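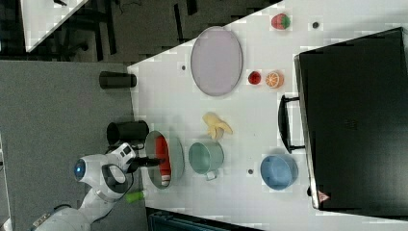
Zerine 家常菜谱用量语料
说明文件（README 兼数据卡）
最后修订：1/11/19

先说结论

如果你打算用这份数据训练一个能告诉人“少许盐是几克”的程序，请先把“已知问题”一节读完再下载。我整理它的时候就不太相信这件事做得成，整理完以后更不相信了。数据本身我认为还可以用，前提是用在它能承担的地方。

内容

Zerine 收录中文家常菜谱里的用量表达，例如“盐少许”“酱油两勺”“水没过肉”“面粉若干，看手感加”。每一条表达都保留原句、前后文、所属菜谱和来源编号，并附人工标注：表达类型、是否可换算、换算值（若有）、标注者的把握程度。

来源一共 83 份，包括家庭手抄本、单位食堂的油印册子、旧挂历背面的菜谱，以及从 Festell 菜谱站抓下来并取得站方书面同意的页面。手抄本占的比重最大，也最麻烦。Festell 的页面最整齐，我对它的怀疑反而最多，原因写在后面。

数据里没有照片，没有做菜视频，也没有成品评分。有人来信索要“好不好吃”的字段。没有这个字段，以后也不会加。我不知道该由谁来打这个分，来信的人也说不清楚。

文件

解压之后有 4 个文件：

recipes.tsv　菜谱正文，一行一道菜，换行处用竖线代替。
amounts.tsv　用量表达及标注，主文件，多数人只需要这一个。
sources.tsv　来源说明，包括大致年代、地区（能确定的才填）、载体。
disputes.tsv　标注分歧记录，保留两位标注者各自的写法和最后的处理。

编码都是 UTF-8，不带 BOM。用表格软件直接双击打开，“1/2 勺”之类的字段很可能被自动改成日期，然后你会来信说数据里混进了日期。请用导入功能，把各列都设成文本。

字段说明（amounts.tsv）

id
条目编号，和菜谱编号之间用连字符隔开。删掉的条目编号不会补用，所以中间有空缺，不必报错。

raw
原文照录，错别字不改。“酱油”写成“将油”的照样是“将油”。有几位抄写者把“勺”一律写成“匀”，也没有动。

context
前后各取一个小句。取多少是我拍板定的，没有什么依据。对“再加一点”这样的说法，一个小句经常不够，需要完整上文的请回到 recipes.tsv 去查。

type
表达类型，取值为：定量、器具、动作、感官、指代、空。
“定量”指带标准单位的，如克、毫升、斤、两。
“器具”指以碗、勺、杯、瓶盖等为单位的。
“动作”指靠做法限定的，如“没过”“抓一把”“转一圈”。
“感官”指靠看、尝、摸判断的，如“咸淡合适”“发亮为止”。
“指代”指要看前文才懂的，如“同上”“比刚才少些”。
“空”指原文列了食材却什么也没写。

convertible
能否换算。是、否、存疑。

value 和 unit
换算值和单位。convertible 为“否”的一律留空。请不要用平均值去填，填了就和我们没有关系了。

confidence
标注者自评的把握，分高、中、低。这一列不可靠，见下文。

note
自由备注，长短不一，有的几乎是在发牢骚。我删掉了涉及抄本主人家事的部分，其余保留。

标注是怎么做的

标注者 2 名，一名做过食堂采购，一名做过出版社的菜谱编辑。两人各自独立标完全部条目，再把不一致的地方拿出来对。对不拢的写进 disputes.tsv，在主文件里标成“存疑”。

标注进行了 2 轮。第一轮的规则是我坐在书桌前写的，写得很漂亮，拿到手抄本面前几乎不能用。比方说，规则要求先判断“勺”是汤勺还是调羹，可抄本里同一页上的“勺”显然有大有小，写字的人心里清楚，没有必要告诉我们。第二轮把这条改成：原文未说明的，一律不猜，convertible 记“存疑”。这样一来“存疑”多得难看，但我宁可它难看。

我没有在这里报一致率。一致率算过，几种算法的结果差得很远，挑哪一个报出来都像是在替自己说话。disputes.tsv 是全的，需要的人请自己按用途去算，并在文章里写清楚怎么算的。

换算参考

器具类表达的换算用的是 Çınar 换算表。选它的理由很简单，它把每个数值是怎么量出来的写明白了。别的换算表大多是互相抄的，抄到后来，同一把勺子装盐和装糖居然一样重，也没有人觉得不对。

Çınar 表也有它的毛病。量的时候用的是平勺，而家里做菜的人很少把勺刮平。我在厨房里试过，同一把勺子，平着舀和随手舀，差别大到足以毁掉一锅汤。所以 value 列里凡是由 Çınar 表得来的数值，都应当理解为“假如写菜谱的人刮平了勺子”。这个假设多半不成立。

它也没有区分粗盐和细盐。年代较早的抄本里用的是哪一种，从文字上看不出来。

和 Ekow 语料的关系

常有人问 Zerine 是不是 Ekow 的扩充版。不是。Ekow 收的是印刷出版的菜谱，文字经过编辑，单位统一，看起来十分干净。干净的代价是它几乎不含“看着办”这一类写法，而家里的菜谱恰恰满是这种写法。

两份数据可以合用，但类型体系不同。Ekow 的“约量”一类，在 Zerine 里散在“器具”“动作”和“感官”三处，没有一一对应的映射。网上流传着一张映射表，署的是我们的项目名，那张表不是我们做的。我看过，里面把“没过”归成定量，请不要使用。

已知问题

一、Festell 页面过于整齐。站方同意我们使用，这一点我很感谢。但站上的菜谱在发表前要经过一道模板，作者不填克数就交不上去。于是许多人填了一个看着顺眼的整数。整数多得不正常，我怀疑其中有相当一部分根本没称过。怀疑归怀疑，我拿不出证据，所以这些条目仍然标为“定量”，只在 sources.tsv 里加了记号。做统计之前，建议先把它们剔出来单独看一遍。

二、confidence 列受情绪影响。复查时我注意到，同一位标注者在连续遇到几页难认的字迹之后，把握程度会整体往下掉，碰上印刷件又一路写“高”。它反映的大概是标注者当时有多烦。拿它当权重来训练的人，请想一想自己在给什么加权。

三、地区不平衡。来源靠熟人介绍，一个介绍一个，自然集中在几个地方。sources.tsv 里地区为空的，多数是抄本主人搬过家，说不清这道菜是在哪里学会的。有用户按地区画过一张“全国口味咸淡图”，引用了本数据。我不认为本数据能支持那张图上的任何一种颜色。

四、年代不准。抄本上的日期往往是某一页的日期，前后页可能隔了很久，墨水换了，字也变了。挂历背面的菜谱看似好办，可谁也说不准那张挂历是当年用的，还是放了好久才拿来写字的。

五、重复。同一道菜被亲戚之间互相抄来抄去，用量有时照抄，有时改了。改动很有意思，所以没有去重。做训练集和测试集划分时请按来源家庭划分（sources.tsv 的 family 列），按行随机划分会得出高得可疑的成绩。我已经见过两篇这样的报告了，都没有提到这一点。

六、“适量”。这个词在数据里极多，标注规则把它归为“感官”，其实是没有更好的地方放。它有时指“你自己尝”，有时指“我忘了”，有时纯粹因为印刷菜谱都这么写，抄的人也跟着写。三种情况从文字上分不开。有人主张给它们各设一类，我问怎么判断，没有得到回答。

七、听写错误。少量抄本由子女听老人口述写成，方言里的词写成了音近的普通话词。比较确定的写进了 note，不确定的原样放着。把“一撮”听成“一锉”的这种还好认，有些食材名到现在也没弄明白是什么。

适合的用途

研究中文里模糊数量的说法，可以。研究手抄文本的书写习惯，可以，但要注意我们没有提供原件图像，抄本主人大多不愿意。做用量表达的抽取，可以，这是最稳妥的一种用法。课堂作业也可以，特别适合用来让学生体会清洗数据时多删一条会发生什么。

不适合的用途

给人推荐盐、糖、油的摄入量。这条写在最前面都不为过。菜谱上写的用量和吃进嘴里的量是两回事，剩在锅底和盘底的有多少，谁也没有记过。

自动生成食品标签。理由同上，外加法律上的麻烦。

判断哪一家做得“正宗”。来信讨论正宗问题的，恕不回复。

用于商业菜谱软件的默认值。有公司来问过，我回答说可以看授权条款，但不建议。对方说别的数据更差。这也许是真的，不过我不觉得这算理由。

读入时的提醒

字段之间是制表符，原文里的制表符已换成空格。引号没有特殊含义，请关掉读取程序的引号解析，否则遇到只有半边的引号会一口气吞掉后面许多行，行数对不上还不报错。

全角数字和半角数字并存，汉字数字也没有转换。“半斤八两”在数据里出现时有一处是俗语，其余是真的重量，别一股脑全替换了。

斤和两的换算请格外小心。较早的来源里有旧制的十六两一斤，note 里写“旧秤”的可以确定，没写的不能反过来当作新制。

授权

标注部分可以自由用于研究和教学，注明出处即可。菜谱正文的权利仍属于提供者，整段转载需要另行征得同意。提供者可以随时要求撤回，撤回后我们会在下一版删除相应条目，已经下载的请自行同步。是否有人真的会同步，我没有把握，但还是写在这里。

引用时写“Zerine 家常菜谱用量语料”并注明修订日期。请不要只写“公开菜谱数据”，那样读者没法去查你用的是哪一份。

修订记录

本次修订：拆出 disputes.tsv；给 Festell 来源加记号；“旧秤”备注统一了写法；删去应提供者要求撤回的抄本一册。

十月那一版：增加 family 列，改写“存疑”的判定规则。那一版的 value 列有一处错位，错位之后的换算值全部往下挪了一行。用过那一版的请换掉，结果也请重跑一遍。问题是一位读者发现的，她注意到有道凉拌黄瓜要放一斤盐。我们自己的检查程序没有发现，因为一斤在允许范围之内。那个范围是我设的，现已改小。

待办

指代类表达的回指标注，尚未开始，也不确定值得做。
把手抄本里的划改补录进来。现在只录了改后的数字，而被划掉的那个有时更能说明问题。
寻找另一份可以核对平勺数值的换算表。目前找到的都追溯到同一个出处，不能算核对。

发现错误请附上条目编号和理由来信。只说“我家不是这样做的”，会存档，不会改。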